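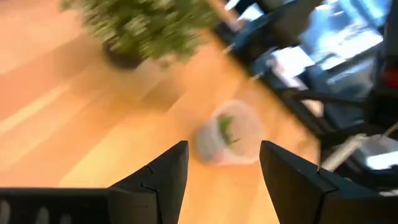
Page last changed: 13 September 2022

Getting marks off a wooden tabletop

White rings first. Rub in a dab of plain mayonnaise, leave it overnight and wipe it off in the morning. My neighbor Beverley Ellery swears by butter, but she has a dog who finishes the job for her.

Candle wax: chill it with a bag of frozen peas for 10 minutes, then lift it with an old library card. Knives are for people who enjoy refinishing.

Ink is harder. Try rubbing alcohol on a cotton swab, somewhere hidden first - then buy a nice bowl and park it on whatever's left. Mine has been there since February.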